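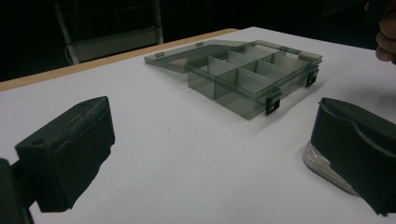 The smoky grey divider box, lid open, on the white table.

The cult of the little compartment

17 Dec 2021

Print this post | E-mail this to a friend

I have never believed in storage. I mean the kind you buy in order to become a tidier person. Every plastic box I have brought home was going to fix something, and most of them ended up in the closet holding other plastic boxes.

So when my neighbor Glykeria told me that one of these had changed her sewing room, I said something polite and went on keeping my screws in a coffee can. Then I spent most of an evening looking for 2 matching cabinet screws in that can, tipping it out on a baking sheet and scooping it back in, and bought the box.

It's see-through grey plastic with a hinged lid and black latches. There's a long divider running the length of the tray, and the front row is split up again with cross dividers. The store in Burkton had it next to a much fancier one from Zastel, which had a carrying handle and cost 21 dollars. I couldn't see what the handle was for. How far am I carrying my washers?

My first complaint is the tint. If the whole point of clear plastic is seeing what you own, why smoke it? I suppose it looks more serious that way. On a white table with the lid back it's fine, you can see straight down to the bottom. On the shelf in my basement, with one bulb, I expect every compartment will look like it holds the same dark lump. I'm going to have to label it, and I resent labeling something I was supposed to be able to see through.

My second complaint is about the lid, and it applies to every box of this kind I've owned. Does it press down on top of the divider walls, or does it only look like it does? The last one had a gap you could have mailed a letter through. I stood it on its side in the car on the way to Kennedy and by the time I parked, the finishing nails had moved in with the picture hooks. Anas, who borrowed it after that, swears the trick is to always store these things flat. Fine, but then why give people latches and let them think it's luggage?

The lid does fold all the way back and lie flat, I'll give it that. My old one stood half open and fell on my knuckles.

What I can't settle is what deserves a compartment. The Onora leaflet that came with my shelving says to "group by task," and I tried, and found out I don't have tasks, I have a can of hardware left over from things that were finished years ago. There must be 500 pieces in there. Do I need all those cup hooks? Is a bent hinge pin a category? I got as far as wood screws, machine screws and anything with a hook on it before I started making a pile called "other," and that pile is already bigger than the rest.

I'll try it until September. If the can is still on the bench by then, the box goes to Glykeria, who can put bobbins in it.

Print this post | E-mail this to a friend

Recent posts
Do drawer liners do anything?
The coffee can, a defense
Two weeks with a label maker
Pegboard and its believers
Why I stopped saving jars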